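Let Students Pick From a Messy Bin

By Consuelo Varela, Faculty Adviser, Stiltdale Robotics Program
22 March 2023

Each spring the Stiltdale program must decide what its students will be asked to do at the Trujillo Student Challenge and, by extension, what they will spend the winter learning. This year a proposal before the faculty would return the picking event to its earlier form, with identical cubes set out on marked positions. I write to urge my colleagues to vote against it.

The case for the cubes deserves a fair hearing. My colleague Braulio Tovar has argued that uniform parts make scoring simple and let a new team post a respectable result in its first season. He is correct on both points. Under the old rules, one of our teams completed 400 picks in practice with hardly a fault. When the judges turned a single cube on its side, the same team had no answer. The students had learned a set of coordinates, and we had given them credit for learning to pick.

The mixed bin asks more of them. A bottle, a block and a soft package each call for a different approach, and a student must decide which to attempt first and from what angle. Those decisions draw on geometry, on physics and on a good deal of patience.

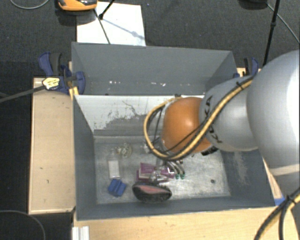 The KUKA arm over the bin, with a clear bottle, a blue block and a purple and white package among the objects.

In February I reviewed the notebooks kept by Ramil Villanueva and Wichai Thaweesak, who share a bench. Their entries from the cube exercises fill 2 pages. Their entries on the mixed bin fill most of a binder and include sketches, failed grasps and a polite disagreement over whether the bottle should be approached from the neck. I would rather grade the binder.

Cost has also been raised. Household objects are cheap and easily replaced, while the machined cubes must be ordered as a set. The greater expense is staff time, and Eliseo Quintero has offered to supervise three additional evening sessions if the present format is kept. The faculty should accept his offer.

I would support one change. First-year teams should be told in advance which objects they will meet, and the list should be kept short. Their positions in the bin should remain unknown until the round begins.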